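Fivard Curved Corner Shelf, Stainless Steel
Item 307
By Vestergaard

Back to Kitchen Storage

The Fivard is a freestanding steel shelf for the corner of a kitchen. Its uprights are bent so that the tiers follow the corner instead of stopping short of it, and the space where two walls meet gets used for storage. It needs no wall fixings on a level floor. It suits kitchens where the cabinets are already full and the bowls, basins and shopping bags have nowhere to go.

We sell it as a complete kit with the tiers, uprights, feet and screws in one carton. Baskets, bowls and basins are sold separately. See the Trustard basket page for woven baskets that fit the lower tiers.

What to keep on it

Most people put the light, wide things at the top: mixing bowls, plastic basins, stacked food containers. The top tier has no shelf above it, so tall stacks are fine there as long as they stay within the load limit. The middle tiers are at a comfortable reach and work well for things that come and go every day, such as bread, onions, potatoes and bags that have just come in from the store. Heavy items belong on the bottom tier. A full rice bin or a case of canned goods on the top tier makes the whole unit top-heavy, and we don't recommend it.

Bags can be hung by their handles from the end of a tier. Keep hanging bags light and keep them clear of the floor — a bag that drags will pull the shelf out of line over time.

Baskets can stand on the floor next to the uprights if you run out of room. Leave enough space to pull them out without knocking the feet.
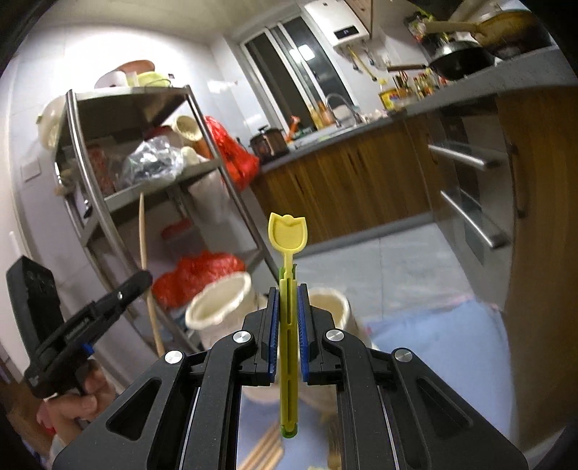

How do I stop small items from falling through the tiers?

Put them in a basket or a shallow tray first. The tiers are made of steel rods with gaps between them, so anything narrower than a spoon handle can slip through. The Wultel tray liner also covers the gaps and can be trimmed with kitchen scissors to match the curve.

Assembly

Assembly takes one person and a Phillips screwdriver, which is not included. Lay the uprights on a towel or a piece of cardboard so they don't get scratched. Attach the bottom tier first with the screws left a half turn loose, then work upward. Once every tier is in, stand the unit up in the corner, check that all the feet touch the floor, and tighten the screws from the bottom to the top.

If the unit rocks, turn the adjustable feet by hand. They have up to 13 mm of travel. Floors with more slope than that need a shim under the low side.

The curve is made for a standard inside corner. It will also stand against a flat wall, but there will be a gap behind the middle of each tier. Corners with thick baseboards may hold the shelf a little way off the wall. This does not affect the load limit.

Load limits

Each tier holds 8 kg with the weight spread out evenly. Don't stand on any tier, and don't use the shelf as a handhold. In homes with small children, use the wall strap. It comes in the same bag as the screws and needs one wall anchor suited to your wall type, which you will have to buy separately.

Care

Wipe the steel with a damp cloth and dish soap, then dry it. Don't use steel wool or chlorine bleach. Wet basins should be drained before they go back on the shelf — standing water leaves marks on the finish, and these are hard to get off once they have dried in. Check the screws after the first month of use and tighten any that have worked loose.

Woven baskets should be lifted out when you wash the tiers and put back only when the steel is dry.

Ordering and spare parts

Item 307: Fivard curved corner shelf, complete
Item 996: Spare foot and screw set for Fivard

The shelf ships in one flat carton. Orders placed by noon on Friday leave the warehouse the same day. We don't ship the shelf assembled.

Spare feet and screws fit all versions of the Fivard, including the older one with the straight top rail. Single tiers are available on request. When you ask for one, please say which tier it is, counting from the floor, as the screw holes are not the same on all of them.

Returns

Unused shelves can be returned in the original carton. Please keep the cardboard corner pieces, as the uprights bend easily in transit without them. If a part is missing or damaged when you open the carton, don't send the whole unit back. Write to us with the item number and a short note of which part you need, and we will send that part on its own.

Goes with

Trustard woven basket, white or cream
Wultel tray liner, clear
Vestergaard round basin, white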